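Zellstead small wicker basket with handle: my two cents

I bought this little basket in November to stop the fruit from rolling around on our white table, and I've been meaning to write it up ever since. Paid 42 dollars for it at Jiditz, which made me wince a bit (it's a small basket!), but I love that red ribbon.
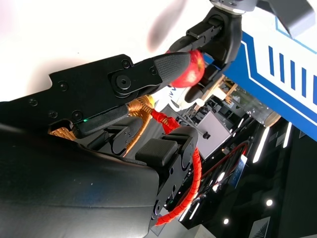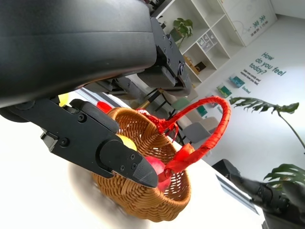 So, the good stuff first. The weave is tight and I haven't had a single strand poke out, even after months of grabbing and refilling. The rolled rim feels nice in the hand and doesn't snag sweaters. And the color is a warm golden brown that looks great with red apples, or pretty much any fruit you throw in there!

Now the handle. It's tall, so you can carry the whole thing out to the porch one-handed, but it does get in the way when you're reaching for something at the bottom. The ribbon on it is glossy and a little slippery, and the bows need fluffing every week or so. Mine also came with one bow tied way looser than the other. I emailed the shop and Mirko Leone wrote back the same day with instructions for retying it, so points for that.

Size-wise, don't expect to fit a family's groceries in there. Big oranges are a squeeze. My sister has the Yagi bowl, which holds more, but it's heavy and you can't hang it on a hook.

I'd give it 8 out of 10, and I'd buy it again on sale.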